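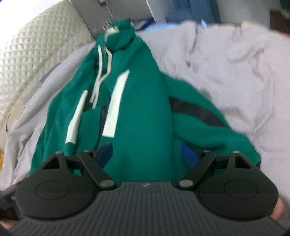
Do you wash a thrifted hoodie before you wear it, or is that just me?

Posted by Heloísa Rangel, August

Okay so settle something for my household. I buy nearly all my sweatshirts secondhand, mostly from the Plendlow shop on the corner (4 bucks each on Friday afternoons, I will never be over it) and every one goes straight into the machine before it touches my body. My sister thinks I'm nuts. She says the shop already cleans everything and I'm just fading a good hoodie for nothing.

Also, second question while I'm here. How do you get rid of THE SMELL? You know the one. Sort of perfume and cardboard. I've done two cycles on one of mine and it's still hanging on.

mothball_marv wrote:
Wash it. Always. My local place does not clean a thing, they put it on a hanger and price it. I asked.

For the smell, a cup of white vinegar in the rinse and no fabric softener. Softener coats the fibers and seals the stink right in.

dina485 wrote:
I'm with your sister, sorry! I've been thrifting since high school and I give stuff a sniff and a good shake, and if it passes I wear it home. Never had a problem. New clothes from the mall have been tried on by who knows how many people and half of you wear those straight off the rack.

mothball_marv wrote:
I wash those too, dina.

dina485 wrote:
Of course you do lol

Heloísa Rangel wrote:
Ha, I'm a hypocrite then, I don't wash new stuff. Except underwear. Marv, does the vinegar work on thick fleece? The smelly one is a Kemeo pullover and it weighs about as much as a wet dog once it's soaked.

tallgrass wrote:
Vinegar didn't do much for me on fleece. What worked was time outside. I turned mine inside out and left it on the line for 12 days, in the shade so the color wouldn't go, and brought it in when it looked like rain. Came back smelling like nothing at all. Before that I'd tried one of those Vudus scent sachets and ended up with thrift store AND fake lavender.

mothball_marv wrote:
12 days! Where are you storing your other clothes, in a tree?

tallgrass wrote:
I have a big porch and no neighbors. Works great.

pilling_season wrote:
Nobody's mentioned the dryer. Please don't put a heavy cotton hoodie through on high to "bake out" the smell. I did it with a vintage Hjaltested sweatshirt I paid $31 for and the body came out square. Sleeves were still fine, so now it fits a very short person with long arms. Cold wash, inside out, dry it flat on a towel and pull the cuffs back into shape while it's damp.

dina485 wrote:
Flat drying takes two days in my apartment and then it smells like a basement. Low heat for twenty minutes and hang it up after. I've done that for years and nothing shrank.

pilling_season wrote:
Depends a lot on the cotton, I guess. I'm still mad about that one.

Heloísa Rangel wrote:
Update, sort of. Did the vinegar rinse this morning and it's hanging over the bathtub. My sister walked past and said the whole hallway smells like salad. I'll try the porch thing next, except mine is a fire escape.

Comments (3)

kit_b: Baking soda in the wash, half a cup. Don't do it in the same load as the vinegar, they cancel each other out.

oldroyal: Team sister. Life's too short.

june_in_socks: What size is the square one? Asking for me, I'm a very short person with long arms.

Contact us | Forum rules | © Secondhand Talk | Back to top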